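Re: [stage-effects] Fog and haze for a small house, ducted or not
From: Rodrigo Palacios
Date: 19/03/2020

On the list, Neduson wrote:

> We have a 279-seat house and a director who wants low fog
> rolling over the stage floor in the second act, then clear
> air for the scene right after it. The rental shop offered us
> a Jurkico chiller unit and a plain fogger with a hose. The
> chiller costs a lot more for the week. Has anyone done this
> with just the hose and a box of ice? Also, what do you do
> about the smoke detectors? The building manager says they
> can't be turned off for a show.

I have done it both ways. The ice box works if you only need one cue a night and it is short. You run the fogger into a cooler, the fog goes through or over the ice, and it comes out the other side cold enough to stay down for a while. Put the outlet on the floor, not on a stand. If you lift it even a foot you lose most of the effect.

The trouble starts with the second scene. Chilled fog that warms up doesn't go away, it rises. So you get a nice low carpet, and two minutes later you have a gray layer hanging at head height in the light beams, right when your director wants clear air. The juice matters here more than the machine. Ask the shop for a fast-dissipating fluid and tell them it is for a low fog cue. Don't mix it with whatever is left in the tank from the last rental. Drain the tank and run it through with the cleaner first.

With the chiller you get a more even output and you can hold it longer. For a run of 16 performances I would pay for it. For a weekend I would buy ice.

We had a Jurkico in for our winter show and it was fine, apart from the remote. The cable is short and the connector is on the side where the hose goes, so you end up with everything coming out into one wing. Ours was stage left, which was also where the chorus came on. Tape the hose down before the first rehearsal and put a strip of white along both edges.

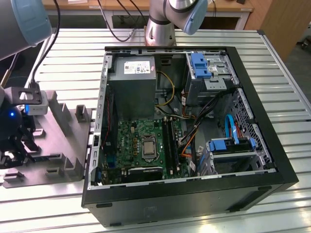 On control, if your board can spare two channels, use one for fog output and one for the fan. Keep the fan separate. People tie them together to save a channel and then the fan stops the second the fog does, and what is left in the hose dribbles out through the next scene. I leave the fan running at a low level for a count after the fog is off, then fade it. Write both into the cue stack and don't let anybody run it by hand on a button. We did that for one dress rehearsal and lost the first three rows.

On the detectors, the building manager is right that you can't just switch them off, and you shouldn't put bags over them either. What you can usually do is talk to the fire marshal's office and the alarm company together, well ahead of time. Where I work they will isolate the stage zone for set hours if there is a named person on fire watch the whole time, including the half hour after the audience leaves. You get it in writing and you keep a copy at the stage door. Find out which type of detector you have over the stage. Heat detectors won't care about fog. Optical ones will, and beam detectors across the auditorium are the worst, because haze drifts out over the house and sits right in the beam.

Do a test with the air handling on the same setting you will use for the show. An empty house moves air differently than a full one, so leave yourself some room. Our return vent is upstage right and it pulls everything that way -- the first year we had fog on one half of the stage and bare floor on the other. We now drop the return for that cue and bring it back up full for the clear.

Two other things. Put a notice in the lobby and on the ticket page saying fog is used. And check the floor after every cue. Low fog leaves moisture, and painted hardboard gets slick. If you have dancers in the next scene, have someone go across with a dry mop during the blackout.

Xia posted here a while back about a Hero hazer with a built-in timer. I haven't used one and can't say how it does on the floor. Maybe Xia can answer that.

What is the height of your stage above the first row? If it is low, put a lip of some kind along the front or you will be filling the orchestra pit.

Rodrigo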